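Progress report to the Cedard Fund: flu and whooping cough outreach, Borkowska district

Dear Halina,

Thank you for being so patient while we pulled the February numbers together – the clinic changed its record system halfway through the month, and Iwona had to go back through the paper cards by hand, bless her.

We gave 689 flu shots this quarter, against 959 planned. I would have loved to send you a bigger number, but the two snow weeks hurt us badly, and the evening sessions at Banico didn't really fill up until we moved them to 6:30. Whooping cough boosters went better. We reached 23 families who had missed the fall round, and eight of them signed up for reminder calls in Polish.

Zofia Tokarz has finished the phone script and is now training the front desk on it. She would like one more month before we start calling the older patients, and I am inclined to let her have it.

Spending is a little under budget, mostly on travel. With your permission we would like to move what is left into two extra Saturday-style family sessions in the spring, with Urszula running the desk.

Warmly,
Bogumił Kozłowski

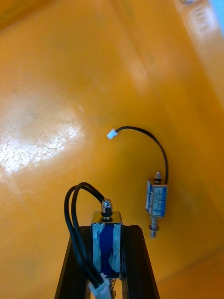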